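Screen protector lifts at the corners when I put the case on

Mostafa Ramadan
14 January 2025

Hello everybody. I bought a Grovance tempered glass for my phone and I put it on very carefully, after the shower so there was less dust in the bathroom. It was perfect, without one bubble. Then I put back my Prenden case, the thick one with the raised edge, and now the glass is lifting at the two bottom corners. If I take off the case and press with my thumb, it sticks again, but after a night in the case it is the same.

The case is one year old and I like it very much, I dropped the phone many times on the concrete and nothing happened. Should I buy a different glass or a different case? I would prefer to keep the case.

Ngan-ling Chuang
Get a smaller glass. Mine did the same.

Dagný Hauksdóttir
I had this problem in May with the same kind of case, so I can tell you what I learned. There are 2 types of glass for most phones. One goes fully to the edge, and the other is a little narrower and is usually sold as "case friendly". A thick case grips the phone from the sides, and its lip comes in over the front. If the glass goes all the way out, the lip pushes under it or against it. 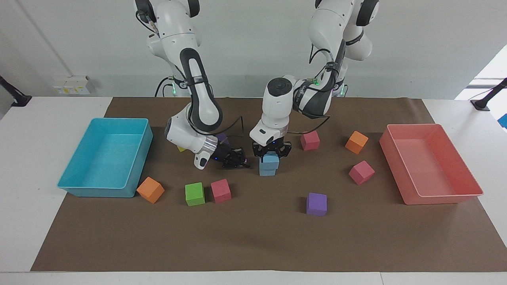

You can check this without buying anything. Put the case on slowly, beginning from the top, and look at the bottom corners under a lamp. If you see the lip touching the glass before the case is fully closed, the size is the problem. If there is a gap and the glass is lifting anyway, then probably some grease has come under the corner and the glue does not hold any more. Pressing it again will not help for long.

I changed to the narrow glass from Murín and kept my old case. There is a thin line of uncovered screen on each side, which bothered me for a few days and then I forgot it. Please do not cut the lip of the case with a knife, as I tried first. The colour came off and the edge became sharp.

Tin-yau Wan
Is it the Prenden with the soft inside or the hard one? The soft one stretches a bit and mine never touched the glass.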